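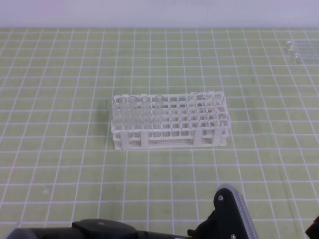
Tiralari wrote in reply to our first summary that the losses had been blamed too quickly on the gripper, and asked whether the arm had been told where the tube was or had been left to work it out from the camera view. The remark was fair. The present section deals with that question before turning to the pads.

4.2 Slip and missed grasps in the tube transfer task

The Prirkico cell at Sutdale completed 996 transfer attempts over the trial period. In each attempt the arm was to pick up one clear glass tube from the mat, turn it upright and lower it into a free opening of a white plastic rack. A total of 64 attempts ended in a fault. Most were missed grasps, in which the fingers closed beside the tube and the controller went on to the next step as though it were holding one. The remainder were slips during the turn to vertical, and two of these ended in broken glass.

The logs support Tiralari's view in part. Tube position was estimated by the Shek vision module from a single fixed camera, and clear glass on a pale green surface gave the module little to work with. Errors were largest for tubes lying side by side, where the outline of one tube was often joined to that of its neighbour.
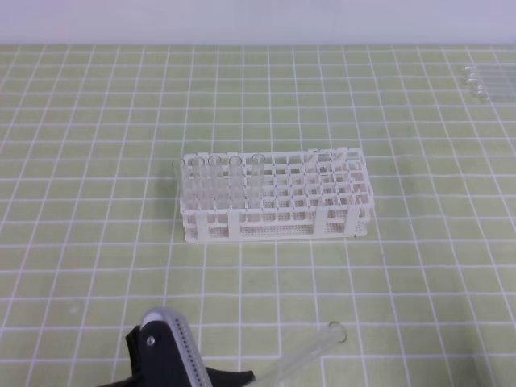
Figure 3. Transfer task in the Sutdale cell: tube held at an angle in the gripper, with five tubes standing in the rack.

Slips had a separate cause. Grip force was set once at the start of each shift and was not checked again until the shift ended. Inspection after the second breakage showed wear on the finger pads, and the controller had no means of sensing that a tube had begun to turn. Both breakages occurred after the pads had passed 800 cycles.

Three changes were made before work resumed. The controller now stops if finger spacing after closing does not match the tube diameter. Pads are replaced every 80 cycles until a better limit can be set. Staff may not reach onto the mat to clear glass until power to the arm has been locked off. The last of these was already written in the cell's operating procedure but had not been followed on the Thursday of the second breakage.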